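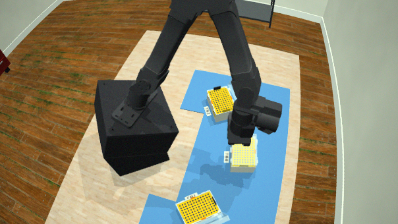
Chapter 4: Running a Small Sports Club

Pick almost any town and you'll find a rowing club, a track squad or a hockey side that somebody keeps alive between seasons. This chapter is about how that gets done, and I think it's one of the best parts of the whole course! Big leagues get the headlines, but most people who play a sport play it at a place like Kindthorpe Hockey Club, with 165 members, one good field and a second field that floods every April.

We'll stay with Kindthorpe for most of the chapter. When Steinar Sveinbjörnsson took over as club secretary, membership had been sliding for years and the juniors were sharing sticks. He started by asking the families who had left why they went. Cost came up now and then. Far more often they said practice times kept changing — and they found out too late.

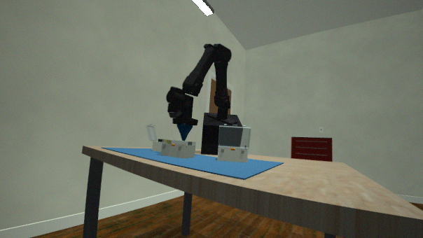
So the first fix was a dull one, a fixed practice calendar printed before the season and left alone. After that came a loan scheme with the neighboring club at Sorkidby, which had 50 spare junior sticks in a shed, and a shared bus for away games. You'll work through the bus budget yourself in Section 4.3, and it's more fun than it sounds (the first version lost $385 by midseason).

Before you read on, write down every job you think a club needs done in one week. Keep the list handy, as we come back to it in Section 4.2.

Related chapters
Chapter 3: Who Pays for the Field?
Chapter 5: Coaches, Referees and Where They Come From
Case study: The Fasgate Relay
Case study: Gilbert Park Runners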